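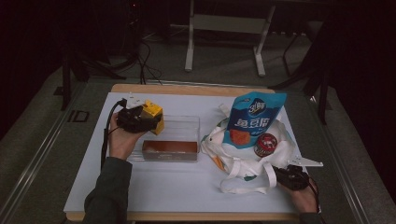 ## Snack sorting, and why I love it

I've come back from Clilcombe with a new favourite job, and it's putting snacks away. Give me a clear tub, a cloth tote and a heap of odds and ends and I'm happy for a whole evening!

The clear tub is the star. No lid, see-through sides, and it takes the blocky things beautifully - the brown block lies along the bottom and fills a good part of it, so there isn't much sliding about. I used to tip everything into a drawer and then buy the same biscuits twice (three times, once, in April).

The blue packet with the Chinese writing is the one I'm most excited about. I can't read a word of it, but there's an orange picture of the food on the front and that was plenty to win me over. Packets like that are hopeless lying flat, they just slither off each other, so I prop them upright against something soft. A crumpled tote is perfect for this, and it's the same bag that comes to the shops with me, straps going everywhere as usual.

Then there's the little round tin with the red and white lid. I do love a tin. It sits in a fold of the bag quite happily, and small tins always end up at the top of my list for keeping once they're empty - buttons, stamps, the tiny screws that fall out of things.

A few bits I've settled on after far too many evenings of this:

- Boxes and bars in the tub, with the biggest one in first.
- Bags and packets standing up, fronts facing out.
- Tins last, wherever there's a dip for them.
- Do it on a pale board if you've got one. Everything shows up so well against white, even on a gloomy evening.

The whole lot takes me 20 minutes with a cup of tea, or 22 if I stop to read the labels. The shelf at home is next, and I've already got my eye on a second tub from the market at Pickering, a slightly deeper one, for the crackers.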